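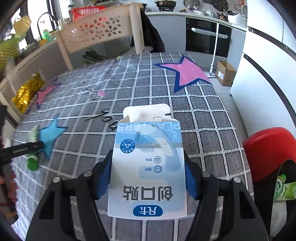
*Lærke Juhl*

# rumach-handball

Match results from the Rumach amateur handball league, typed up from paper score sheets, club newsletters and one very long email from Margareta Olteanu. One row per match, 1,006 rows. The league itself says it has played 1,000, a number that has been in its brochure for as long as I've been reading the brochure.

## Files

- `matches.csv` — the results, 30 columns, several of them useful
- `teams.csv` — team names, with every spelling I found for each
- `players.csv` — goalscorers, around 2,000 rows, patchy (see below)
- `notes.txt` — arguments

All files are UTF-8 and comma-separated. Venue names containing commas are quoted. Please don't open and resave them in a spreadsheet and then send me the result. A score of 10-12 is not a day in October.

## Main columns

| column | meaning |
|---|---|
| `match_id` | never reused |
| `season` | the year it started |
| `home`, `away` | keys into `teams.csv` |
| `ht_home`, `ht_away` | halftime score, often blank |
| `ft_home`, `ft_away` | final score |
| `status` | `played`, `forfeit`, `abandoned`, `disputed` |
| `source` | `sheet`, `newsletter` or `olteanu` |

The remaining columns cover cards, timeouts, referees and which hall was used. Referee names are abbreviated exactly as the referees abbreviated themselves, so one of them is listed as "V."

## Known problems

**Villine and Villine II.** For three seasons both teams wrote "Villine" on their sheets. I separated them by roster. Where Auður Riis played goalkeeper, I called it the first team, and she has told me she helped out the second team whenever she felt like it.

**Halftime scores.** Lonier's home sheets leave them blank. A blank means unknown. It does not mean 0-0, although I did watch Lonier play and can see how you might get there.

**The Meinecke derby.** Meinecke against Lonier in the fall cup has two signed score sheets with two different winners. The row is marked `disputed` and carries the score from the sheet with more legible handwriting. Villads Skov, who coached the other side, has opened an issue about this. He has also reopened it.

**Goalscorers.** Newsletters name their own scorers and credit the opposition with "a few late ones." Don't build a top scorer table out of `players.csv` unless you want to hear from Jytte Toft, who has kept her own.

## Corrections

Open an issue with the `match_id` and something I can check: a sheet, a clipping, a photo of the scoreboard. Memory is accepted for venues but not for scores. Changes go into the next release, usually after the season ends and I have my evenings back.

## License

CC BY 4.0. Credit "Rumach handball results" and link to this repository. The clubs have all agreed to this, Meinecke with a covering letter.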